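# Notebook, February, subtitle timing for the Villca interviews

Started 9:40. Continuing with the entertainment clips. Villca wants the celebrity interview series to go out with subtitles in two languages, and the first test batch came back with complaints. The viewers in the test wrote that the text is "late" or "nervous." I try to find out what they mean by this.

What I have on the disk:

- the long talk with the actress from the Susov series, original sound
- the red carpet pieces, very noisy, many people shouting questions
- the morning show segment where the host and the guest laugh over each other

I took the Susov talk first, as it is the cleanest. The subtitle file was exported from Porkier with default settings. I put the waveform under the text and went line by line through the opening part. The start of each line is behind the voice by 300 ms, always the same value. So "late" is a real fault and we can repair it with one global shift.

"Nervous" is more difficult. I think it comes from the short gaps. When she answers quickly, one line disappears and the next one comes almost immediately, and the eye sees a blink. In Porkier there is an option to close small gaps, but it was off. I switched it on with a limit of 400 ms and exported again. On my monitor it is much calmer. I would like a second opinion from somebody who did not look at the same answer all morning.

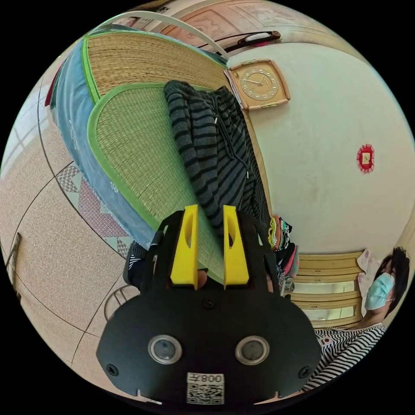
## After lunch: red carpet pieces

Here the automatic transcript is weak. It mixes the reporter with the star and it writes the film title differently every time. I corrected the title by hand and put it in the shared glossary, so please use the glossary spelling and do not correct it back.

Problem with shouted questions: do we subtitle them? The style sheet from Villca says only "relevant speech." In one clip the actor answers a question about his new haircut, and without the question the answer makes no sense. I subtitled this one in italics. In another clip the crowd only shouts his name and I left it out. If you disagree, write it under this entry before I do the rest.

Line length: I kept 2 lines as maximum. The translation is longer than the English almost everywhere, so in some places I shortened it. I removed "you know" and "I mean" without asking. I did not remove "like" when she quotes her sister, because there it carries the joke.

## Fendik player

Tested the same file in the Fendik player, which the Villca site uses. Results:

1. Global shift is respected.
2. Italics are shown correctly on desktop. On the phone they are shown as plain text.
3. The line break is ignored when the window is narrow, and then we get 3 lines and the last one covers the name banner of the guest.

Point 3 is ugly. I moved the text to the top during the banner, but Fendik seems to ignore the position tag too. I have sent a question to their support with the small file attached. No answer yet at 4:30.

## To do

- morning show segment, decide on colors or dashes for the overlapping speech
- ask Villca if the banner can be made shorter
- check that the gap setting in Porkier is saved in the project and not only on my computer
- export both languages again with the shift and rename the old files to "old," do not delete them

Stopped at 5:15. Files are in the Susov folder, and the version with the closed gaps has "gap" at the end of the name.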